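## From the tool cupboard: a modest proposal about crates

Anyone who has borrowed a screwdriver from the Dunmore Street workshop since the spring will know that borrowing it is the easy bit. Finding it takes most of an evening. When Niamh Lenihan went through the big cupboard in October she found three tape measures inside a biscuit tin, a biscuit inside a toolbox, and a spirit level that had been used to prop the cupboard door shut for so long that the door now has opinions about being opened without it.

So we are having a change. The big cupboard stays, but only for things that are too large or too ugly to live anywhere else. Everything small is moving out on to the tables in crates, a few things to each, where you can see them without kneeling down.

Declan Holroyd argued for drawers. He argued for drawers for the whole of the last members' evening and a fair part of the walk to the bus stop. His case is that drawers keep the dust off. The case against is the old plan chest, which has 17 drawers, all of them shut, and which swallowed a full set of chisels in its first winter. We got four of them back. Declan says that this was a labelling problem. He may be right, but he was in charge of the labels.

The crates won on a show of hands, and we've begun with the small slatted ones. They are open at the top and have gaps between the rails, so a tool can't really hide in one, though a few have tried. 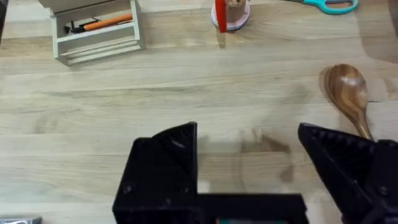 The rule for the crates is that whatever you take out goes back into the same one. It doesn't go into the next crate along because that was nearer, or into your coat, which is how Karla Escobedo's bradawl came to spend a fortnight in Flarnia with Karla's brother-in-law. He has been very decent about it and posted it home in a sock.

We would also like to keep each crate to a few tools. A crate with two things in it looks a bit bare, I grant you, and several of you have already tried to be helpful by topping them up. Please stop. Once there are nine things in a crate it's a drawer with a view, and Declan will have won.

Some practical matters, in no order at all:

- Pencils are not tools for the purposes of this scheme. Neither are biros, and neither is the comb.
- Small pots, dishes and odd bits of turned wood may stay on the tables if they're being used for something. If they are being used for nothing, they'll go on the windowsill until somebody misses them.
- Glue lives by the sink. It has always lived by the sink. I don't know why I have to keep writing this.
- If you find a tool with no crate, leave it on the end of the bench by the kettle and don't invent a home for it.

There was some talk of painting the handles so that each crate has its own colour. Yvonne Kettle has a tin of green left over from her gate and would very much like it to be used. I'm told it is a good green. I have seen the gate, and I'm asking for other offers first.

Jad Sfeir has meanwhile drawn up a list of what we think we own, which comes to 200 items if you believe the cupboard and 33 fewer if you believe Jad. Copies are pinned up by the door. If you see something on it that you remember taking home "just for the weekend", there's a cardboard box in the porch with a flap on the top, and you can drop things in it after dark without having to meet anybody's eye. So far it has produced a mallet, two clamps and a library book about Wuladdale, which isn't ours either but has been very well thumbed.

The tables themselves will need to be kept clear at the ends, or there'll be nowhere to do any work, and I'm reminded that this was once the purpose of the place. If you're gluing up, put down newspaper. If you're sawing, use the bench, which is already ruined and doesn't mind. The long scratch on the table nearest the window has been put down to natural causes and we won't be going into it again.

We will try all this until the spring and then have another show of hands. Declan has asked for it to be noted that he still prefers drawers. It's noted. He has also asked for the plan chest key, so if anyone has that, the box in the porch is open day and night.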